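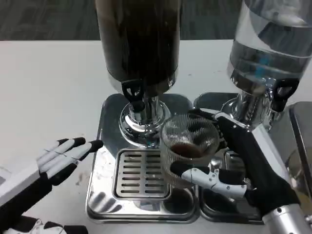 图片来源:Tarek Geagea / Savum 餐具百科,2023年11月26日

果汁鼎

果汁鼎,也叫饮料桶、冷饮分配器、饮料鼎,英文一般写作 beverage dispenser 或 juice dispenser,指自助餐台上那种立着的、带龙头的桶,客人拿杯子自己接。桶身多半是透明的圆筒,下面有个底座,龙头在前面,龙头下方放一只接水盘。酒店早餐厅、会议茶歇、婚宴、学校食堂都常见,这几年家里办聚会的人也开始买小号的。

这个词条从头到尾是我一个人写的,我在餐饮租赁这一行做了很多年,搬过、洗过、修过的果汁鼎多得很,所以下面免不了夹着我自己的看法。Niamh Tully 替我看过一遍,改了几处术语,她觉得“龙头”那一节太长,我没舍得删。

名称

“鼎”这个字用在这里挺有意思。古代的鼎是煮肉和祭祀用的,三足或者四足,跟装橙汁一点关系也没有。行里把自助餐的保温餐炉叫“布菲炉”,把装粥装汤的叫“汤炉”或者“粥鼎”,大概就是这么顺着叫下来,装果汁的也成了“鼎”。我没有找到谁最先这么叫的可靠出处,有知道的朋友欢迎在讨论页留言。

各地叫法不太一样。我在南方接单,客户说“饮料桶”的多;北方的酒店采购单上写“果汁鼎”的多;台湾、香港的朋友又有自己的说法,“果汁机”有时候也拿来指它,这就容易跟榨汁机搞混!下单的时候最好附张照片。我就吃过这个亏,客户要的是两台榨汁的,我带着两只桶去了现场。

单头、双头、三头,说的是一套有几只桶。双头可以是两只桶共用一个底座,也可以是两只各站各的,并排一放,报价单上照样写“双头”。看报价的时候要问清楚。

基本构造

一只普通的果汁鼎,从上往下数,大致是盖子、桶身、底圈、龙头、支座、接水盘。有的桶中间还有一根冰芯管。

桶身。常见的有玻璃、PC(聚碳酸酯)、亚克力几种,也有整只不锈钢的。玻璃好看,也耐刮,但是沉,装满以后一个人端着走是件提心吊胆的事。PC 摔不坏,用久了会发毛发雾,洗碗工拿钢丝球擦过一次就再也亮不回来了。亚克力刚买来的时候最透,怕热水,也怕酒精,拿酒精湿巾擦桶身的,过几个月桶壁上会起细细的裂纹,像冰裂一样。

盖子。多数是平盖,中间留孔或者装一个提钮。盖子跟桶的间隙很讲究,太紧了里面进不了气,龙头出水会越来越慢,最后变成一滴一滴的。好多人以为龙头堵了,拆了半天,把盖子掀一下水就哗哗地出来。所以像样的盖子都有一个小小的透气孔。

底圈。桶身下沿包的那一圈金属,镀铬或者不锈钢抛光的居多。它的作用一半是装饰,一半是把桶身跟底板、密封圈压在一起。开篇照片里的两只桶底下都有这么一圈亮的。底圈擦亮了整套东西就精神,指纹也最爱留在这里,我上台之前永远是最后擦它。

支座。桶要架高,杯子才塞得进龙头下面,这是支座存在的头号理由。有四条腿的架子,有箱式的底座,也有像照片里那种圆墩形的,一圈一圈收上去。圆墩支座占地小,看着也秀气,缺点是重心高,桌子一晃它就跟着晃。我习惯把圆墩的放在靠里的位置,小朋友多的场子干脆不用它。

冰芯管。一根插在桶中央的密封管子,里面装冰,外面是饮料,冰化了也不会把饮料冲淡。想法很好,可是管子占地方,实际能装的量就少了。我自己的做法是把饮料提前一晚上冷透,冰芯只用来“续命”。

龙头

龙头是果汁鼎上最小也最麻烦的零件。客人对一套果汁鼎的印象,大半来自拧龙头的那几秒钟:顺不顺手,滴不滴水,会不会喷一手。

按动作分,龙头大概有三种。第一种是扳柄式,把柄往前或者往下压,松手弹回去。第二种是旋钮式,拧一下开,再拧一下关。第三种是推杯式,杯子往里一顶就出水,医院和学校喜欢这种,手不用碰。

扳柄式用得最广。把柄多半是黑色塑料的,有实心的,也有中间开孔成环形的,照片里那两只就带孔,出水的那截是金属的。带孔的把柄我个人很喜欢,手指头能勾住,手湿的时候也不打滑。客人端着盘子只剩一只手,这个小孔就显出好处来了。另外一个用处是挂牌子,拿细绳穿过去,系一张小卡片写上饮料的名字,比在桶前面立牌子省地方。

龙头里头有一只硅胶的阀塞,有人叫它“水嘴胶”,形状像个小帽子。滴漏十有八九是它的问题。换一只很便宜,可型号五花八门,差一点点都装不严。我的工具箱里常备一包混装的,到了现场一只一只试。Dendell 的龙头和 Ahonen 的龙头看上去一模一样,阀塞互相不通用,我第一次碰到的时候在后厨蹲了很久,还以为是自己眼花。

拆龙头的时候先把把柄拧下来,再拧帽盖,阀塞会跟着杆子一起出来。装回去之前在杆子上抹一点点食品级硅脂,手感立刻就不一样了。别用食用油,过两天就发黏。

出水口离台面的高度也值得说一说。高脚的水杯、细长的直身杯,塞不进去就只能斜着接,斜着接就洒。我量过自己库里的几款,从出水口到接水盘的篦子,最局促的一款连普通的直身杯都要歪着放。买之前拿自己店里最高的杯子去比一比,这个动作只要几秒钟。

接水盘

接水盘放在龙头正下方,接滴下来的那几滴。标准的做法是一只浅盘,四角修圆,盘边略微高起来,上面嵌一块开了长条孔的篦子,滴下来的水从孔里漏下去,杯子底就不会泡在水里。照片上左边那只盘能看得最清楚,篦子上是两列横着的长孔。

有人嫌接水盘碍事,换成一块折好的口布。短时间的茶歇可以,超过一个小时就不行了,布吸饱了饮料,颜色深的会印出一个难看的圈,还招小飞虫。

盘子的毛病主要有两样。一样是篦子跟盘子不配套,放上去会翘,客人把杯子往上一搁,哐当一声,全场都回头看。另一样是满了没人倒。盘子很浅,能存的水少得可怜,高峰的时候我会让服务员每次补杯子时顺手看一眼。

抛光的金属盘特别容易照出人影和手印,也特别容易划花。叠放的时候中间垫一层薄布或者厨房纸。我们仓库里一开始不垫,一年下来新盘子跟旧盘子就分不出来了,心疼。

来历

带龙头的容器古已有之,酒桶上装木头或者黄铜的龙头,在欧洲用了几百年。俄国的茶炊(самовар)也是一个带龙头的金属容器,烧热水用,客人围着它接水冲浓茶,跟今天自助餐台上的热饮桶在使用方式上很接近。

透明的冷饮桶要晚得多。它的流行跟自助餐的流行绑在一起:菜摆出来自己拿,饮料当然也摆出来自己接。透明还有一层好处,服务员隔着半个大厅就能看见剩多少,不用掀盖子。

后来出现了带压缩机制冷、带搅拌的电动冷饮机,街边小店卖酸梅汤、橙汁的那种,嗡嗡响的。那是另外一个大类,功能上跟果汁鼎有重叠,本词条不展开,免得越写越长。

规格与容量

市面上的规格杂,同一个“八升”,有的指装到桶口,有的指装到刻线,有的连冰芯管占掉的体积都算进去。我的建议是拿量杯自己灌一次,记在桶底的标签上。

算用量也有个土办法。普通的自助杯倒到七八分满,每位客人在早餐时段平均喝不到两杯冷饮,会议茶歇更少,婚宴最难算,天热天冷差一倍。我有一次给107位客人的午宴备饮料,客户再三交代“大家都不太喝甜的”,结果酸梅汤头一轮就见底了,清水桶只下去一点点。从那以后客户的口味预测我只听一半。

还有一回反过来,台面上为40个人摆了四只桶,看着倒是气派,收的时候满满当当地倒掉,累得要命。人少的场子两只就够了,一只有味道的,一只清水,照片里也是这样的搭配,左边颜色很深,右边是透亮的水。

装什么

清水是最省心的。可以加柠檬片、黄瓜片、薄荷叶,加之前想一想龙头:薄荷叶会漂到出水口那里贴住,柠檬籽更坏,卡在阀塞底下,龙头就关不严了。要么把籽去干净,要么用带滤网的龙头。水桶还有个讲究,一定要用没有装过果汁的桶,不然怎么洗都有一点点味道,白水里最藏不住。我们给水桶的桶底都贴了蓝色圆点,专桶专用。

果汁。过滤过的没问题,带果粒的要小心,果粒会沉底,头几杯全是渣,后面清汤寡水。要用就用长柄勺隔一会儿搅一下。

茶和咖啡类的冷饮。冷泡茶很适合,颜色好看,不起沫。冰咖啡也行,深颜色的饮料在透明桶里从外面看几乎是黑的,客人常常分不清是咖啡、可乐还是酸梅汤,所以深色的桶一定要有牌子!我见过有人接了满满一杯冰咖啡当酸梅汤一口喝下去,那个表情我到现在都记得。

牛奶和豆浆。可以装,时间要控制,冷藏拿出来以后别在台上放太久,具体按当地的食品安全规定来。奶制品最难洗的是龙头里面,一定要当场拆。

碳酸饮料。不推荐。倒进桶里气就跑了一大半,到客人杯子里只剩甜味。实在要摆,就少量多次地添。

热饮。普通的透明冷饮桶不要装热的。玻璃的可能炸,亚克力的会变形,PC 的也不见得喜欢。热饮有专门的不锈钢咖啡鼎,带保温或者底下有加热,名字只差一个词,千万别混着用。

摆台

先铺桌面,再放接水盘,然后是支座,桶最后上。空桶上台,放稳了再灌,这是我带新人时说得最多的一句话。满桶从厨房推出来,地上有一道门槛,车子一颠,后果可想而知。

桌子要平。白色的光面桌看不出高低,放一杯水看水面就知道了。租赁公司的折叠桌,桌腿锁扣一定亲手摸一遍,冷饮装满的桶比看上去重得多,几只并排放,中间没有支撑的长桌会微微往下弯。我习惯把桶放在正对桌腿的位置。

地毯上要格外留心。会议中心的地面多半是地毯,桌腿踩下去会陷一点,陷得还不一样深。再说地毯上滴了果汁,结账的时候可是要算清洁费的。我会在台子前面铺一条深色的防滑垫,宽度比台子两头各多出来一点。

桶和桶之间留出一只手的空当,两位客人同时接水,胳膊肘才不会打架。龙头对着客人来的方向,从厨房补货的通道留在后面。杯子放在饮料的前面还是旁边,各有各的说法,我喜欢放在客人先走到的那一头,拿杯子,接饮料,走人,不用回头。

高度上,成年人站着的时候,龙头大概在腰和胸口之间最顺手。儿童多的活动另外搭一张矮台子,用小号的桶,孩子们自己接水可高兴了。

灯光也挺要紧。亮闪闪的铬面在射灯底下会反得厉害,哪里有一个水印子都看得清清楚楚。开场前蹲下来从客人的角度看一遍,手里拿块干的超细纤维布。

清洗和保养

每天收台以后的步骤,我们是这么做的:

放空桶里剩下的饮料,用温水冲一遍。
桶身跟支座分开,龙头拆下来,把柄、帽盖、阀杆、阀塞全部散开泡在中性洗涤剂里。
桶内用软海绵洗,长柄的那种,别用百洁布粗糙的一面。
龙头的管腔用细毛刷来回捅几下。
冲净,按规定消毒,再冲,倒扣晾干。
金属底圈、支座和接水盘擦干,不要自然晾。

最后一条多说一句,自来水硬的地方,镀铬的面自然晾干会留白点子,攒多了就得用白醋敷。白醋敷的时间别太长,敷完马上冲掉,镀层本来就有划痕的地方会被酸咬。氯系的消毒水对镀铬和不锈钢都不友好,能不沾就不沾。

桶要完全干了才能盖盖子入库。盖着一点潮气放两个星期,打开那个味道,我不想形容。

搬运用带隔板的周转箱,桶跟支座分开装,龙头朝里。我们试过整套不拆直接装车,Tarek 开车已经很稳了,到场还是断了一只把柄。现在全部拆开走,现场装一套用不了几分钟。

常见毛病

龙头滴水:先看阀塞有没有夹着果渣或者籽,没有就换阀塞。

出水慢:掀盖子试试,然后看出水口有没有被水果片盖住。

龙头根部渗水:里外两只垫圈装反了,或者螺母没拧到位。拧的时候用手就行,上扳手很容易把塑料螺纹拧滑。

桶身外面一层水珠:那是冷凝,天热潮湿的时候免不了。好些客户打电话来说桶漏了,十个里面有八个是这个。底下垫一块布,隔一会儿擦一下。

把柄松:把柄跟阀杆是螺纹连接的,客人拧着拧着会转松,开场前顺手紧一下。

桶身发雾:PC 桶的老年病,治不了,降级给后厨用吧。

选购和租赁

买还是租,看用的次数。一年就办一两次活动的,租。天天早餐要用的,买,而且要买配件好找的牌子。我手上用得最久的是一批 Zivura 的双头,龙头是通用规格,坏了随便哪里都配得到,这一点比外观重要多了。好看的套装我也买过,三年以后厂家停产,一只阀塞就让整套躺在架子上吃灰。

看样品的时候我会做几件事:空桶装上龙头灌满水,底下垫张干纸放一晚上;把柄连着扳很多次,听有没有涩涩的声音;盖子转一圈看严不严;支座放在玻璃桌面上推一推。店家有时候嫌烦,那就换一家。

我们仓库现在登记在册的桶一共71只,玻璃的占小半。每年十二月是年会季,订单最密,有一年最忙的那天备用龙头全借出去了还不够,从那以后龙头备件的库存线就定在120只。听着夸张,十二月过完一盘点,真的剩不了几只。

租的时候问清楚这几样:接水盘含不含在内,是按桶算还是按套算,洗不洗,龙头坏了怎么赔。接水盘最容易漏,有的公司单独报价,到了现场才发现桶有了盘子没有。

相关条目

咖啡鼎
布菲炉
茶炊
冷饮机
接水盘

编辑备注

“规格与容量”一节还缺一张各家标称容量跟实测容量的对照,我手头的数据不全,等年会季忙完了再补。Niamh 建议把推杯式龙头单独开一个词条,我没意见,谁有空谁写。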